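Skonico will reopen the Priser Hotel in Trandton in November, after an eight-month refurbishment of all 47 guest rooms. The ground floor gains a new restaurant, Nina, open to non-residents from 7am — the old breakfast room has gone. Corner suites on the top floor will have small kitchens, and parking stays free for guests. 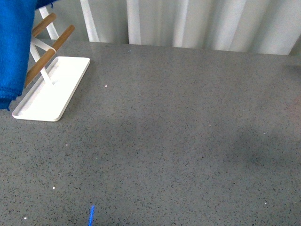
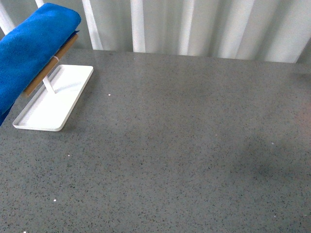
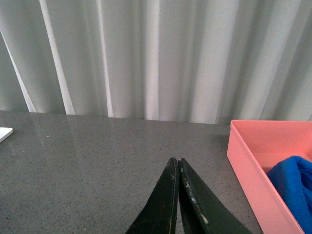
Joni Halonen said the lift should have been replaced first, and asked whether it would be working by November.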